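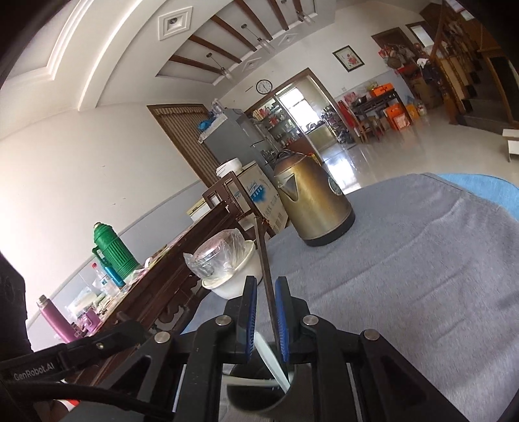

The round table, with the kettle where the kettle lives.

1/9/25

Every January the internet tells me to clear my surfaces. I read the articles anyway, all of them, usually at the table while the water is heating, and this year I got 15 minutes into one before I realized I was being talked out of my own kettle. It went in a list of things a calm home keeps behind a door. Kettle, toaster, bottles, "visual noise." Visual noise! It's brass colored and it has a spout like a bird and I like looking at it.

So I want to say a few words for stuff that stays out.

I'll start with the table because that's where I do most of my living. It's round and it has a gray felt cloth over it, and I have been told by more than one visitor that felt is a silly thing to put on a table where people eat and pour hot drinks. Fine. It picks up crumbs, I'll give them that, and you can't just swipe it with a sponge. But set a cup down on it at six in the morning and there's no clack. If you've ever shared a home with a light sleeper you know what that's worth. I bought mine from a little outfit called Drosholm for 18 dollars and I've had it long enough that I've stopped apologizing for it.

The kettle stands on the table, bowls go next to it, chopsticks get grabbed from wherever they were last set down. I used to put the kettle away. I did it for most of one winter, after reading a different article, and what happened was that I drank less tea. I'd think about tea, then I'd think about opening the cabinet and bending over and finding the base and plugging it in, and then I'd have a glass of water and be a bit cross. One extra door was all it took. I think people who design storage forget about this, or maybe they just have more energy than I do.

Same goes for the thermoses. We keep a couple along the top of the long dark cabinet by the wall, a green ribbed one and a teal one, plus a pink-purple metal water bottle that lives down at the end. The Alipour catalog (I get it in the mail, I never asked for it) has a pull-out drawer made just for bottles, 222 dollars before you pay the installer. You lay them down flat in a row like sardines. And I can see how nice that would look with the drawer shut! But a thermos on top of a cabinet is a thermos you fill. You walk by, you see it, you think oh, right. I have never once walked by a closed drawer and thought oh, right.

And that cabinet is carved. Somebody went to the trouble of carving it, and the top is a good long run of flat wood at hand height, so why on earth would I keep it bare? I don't want to live with a shelf that's waiting for a photographer.

Now, I'm not a total slob about it, and I do think there's a difference between out and abandoned. A bottle I use every day is out. A cardboard box that has been sitting up there with nothing decided about it is abandoned, and yes, I have one of those, white with blue lettering. Boxes are my weak point. A box gets put down "for now" and then a smaller thing gets set on or near it and pretty soon it's a landmark. If the tidy people wanted to come and fight me about the box, I'd probably lose.

The top of the refrigerator is the other one. I have never met a refrigerator top that didn't collect things. It's too high to see properly and too handy to leave alone, so it fills up with whatever you were holding when the phone rang. I clear ours every so often and I don't know why I bother.

The part of the argument I can't swallow is the idea that all this makes you anxious. The articles always say it like it's settled. Your eye has nowhere to rest, they say. Well, mine rests fine. There's a picture of red flowers on the wall, and a clock with a black rim, and through the doorway there's a window with real daylight in it. My eye gets around. What makes me anxious is looking for things. I once spent the better part of an evening hunting for a lid that had been put somewhere "logical," and I promise you no open shelf has ever raised my blood pressure like that did.

I'll also say that the bare-counter look is a lot easier if you have somewhere else to put everything. Plenty of us are doing our cooking, eating, bill paying and tea drinking in one room. Prandel, who make those handsome closed cupboards you see in waiting rooms, suggest a full wall of them, floor to ceiling. I don't have a full wall. I have a wall with a door in it, a refrigerator, and a glass-fronted cabinet that's already packed with bottles and jars.

That glass cabinet might be my favorite thing in the place, come to think of it. It's closed, so the dust stays off, and you can still see what you've got. If I were handing out advice (nobody asked) I'd say get one of those before you get anything with a push latch.

My own rule is pretty loose. If I've touched it in the last 9 days it can stay out. If I haven't, I pick it up and decide, and sometimes what I decide is to put it right back down. The cup stays, the kettle definitely stays. The box I'm going to open this weekend, with a pot of tea going.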